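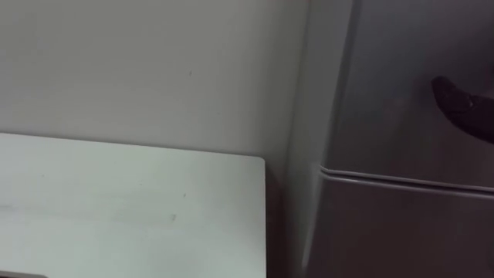
Home Datasets Docs Releases Contact

We use cookies to remember your settings. Accept Decline

Besard: household recipe notes, cleaned text

Besard is a collection of 1,903 short recipe notes, typed up from handwritten cards and the backs of envelopes. Each record holds one note. The language is English, with dish names left in the writer's own spelling.

Contents

notes.csv: one row per note
units.csv: lookup table for measures
CHANGES.txt: edits by release

Fields

note_id: integer, not reused after deletion
title: as written, may be empty
body: full text, line breaks kept
measure_system: metric, imperial, mixed or none
course: one of 14 values, listed in units.csv under a second header (to be moved)
checked_by: initials of the second reader

Preparation

Typing was done by Anastasia Stefanou and Areti Stefanou. Geum-ok Cho read every note against its card. Spelling was left alone except where a quantity could be misread. "Tsp" and "tbsp" were expanded only when the card was clear; 19 notes keep the original mark and have measure_system set to none.

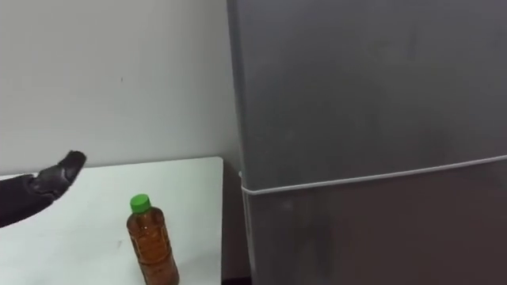
Bottle on a white table.

Known problems

Oven settings mix gas marks and Celsius, and no conversion is supplied. Cup sizes are not defined. Four notes end mid-recipe where the second card is missing. Duplicates were removed by exact match on body, so near copies with a changed title or one altered line remain.

Allergen information is not recorded. Preserving times are historical and should not be followed without checking current advice.

Licence and contact

Free to reuse with credit to the Besard notes. Corrections go to Dionysis Kourkoulas with the note_id in the subject line. The next release is planned for April and will split units.csv in two.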